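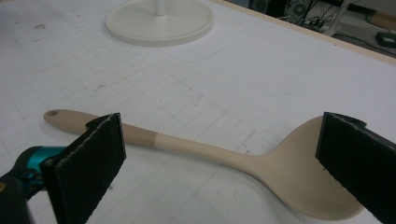
Last modified Monday at 7:42 pm

Plastic serving spoon has gone two different colors – is it still okay to use?

Posted by Lurdes Seixas in Kitchen and Table

Hello everyone, I hope this is the right board. I have a long beige serving spoon, the kind with the wide shallow bowl and a little round hole at the end for hanging, and I've had it long enough that I couldn't tell you which store it came from. It came with me through two moves and it has served more rice and beans than I care to think about.

Last week I was wiping it down and noticed the handle is two colors. From the hanging hole to the middle or so it's a darker, kind of pinkish tan, and then it goes to a pale cream the rest of the way toward the bowl. The line between them is very straight, right across the handle. I can't remember whether it was always like that! My sister thinks it came that way and I'm just now looking at it properly, which could well be true. My worry is that it's a stain, or that the plastic is breaking down somehow, and I use it for hot food nearly every day. It feels smooth all over and I haven't found any cracks.

Should I try to clean it, or leave it be, or let it go? I would be sorry to let it go, it's the perfect length for my big pot.

Mhairi Hepburn
Oh, I have such a soft spot for a good serving spoon, so I'm glad you asked before tossing it. A line that straight makes me lean toward your sister's side. Food stains on plastic usually come out blotchy, with a soft edge, and they tend to be worst in the bowl where the sauce sits. Yours is on the handle, at the far end from the food. Some utensils are molded in two shades on purpose, and I had a set of Dulteo salad servers years ago with a darker grip that I took for dirt the first time I washed them (I scrubbed for ages, poor things).

The other possibility is that part of it was covered up for a long time. If it stood in a crock by a sunny window, or hung with something in front of it, the half in the light can change color while the other half stays as it was. Does that sound like your kitchen at all?

If you want to test it, mix baking soda with a little water until you have a paste, and rub it over the line with a soft cloth for a minute or so. Rinse and let it dry before you judge. If the tan lightens, keep going. If nothing moves, it's in the plastic and I'd leave it alone. Please don't go at it with steel wool – the scratches hold on to food and you'll end up with a real stain.

As for whether to keep it, I'd go by feel more than color. Run your thumb around the rim of the bowl and over the place where the handle widens. If it's tacky, chalky, rough or starting to craze, I would retire it from hot food. And don't leave it standing in the pot while things simmer, even if it's in good shape.

Plulholm
two tone handle, mine's the same. dishwasher top rack, 3 years, no problem

Lurdes Seixas
Thank you both! I tried the paste this evening and the line hasn't budged, and the rim feels perfectly smooth under my thumb. It has always lived in a drawer, so I don't think it's the sun. I'll tell my sister she was right, after dinner.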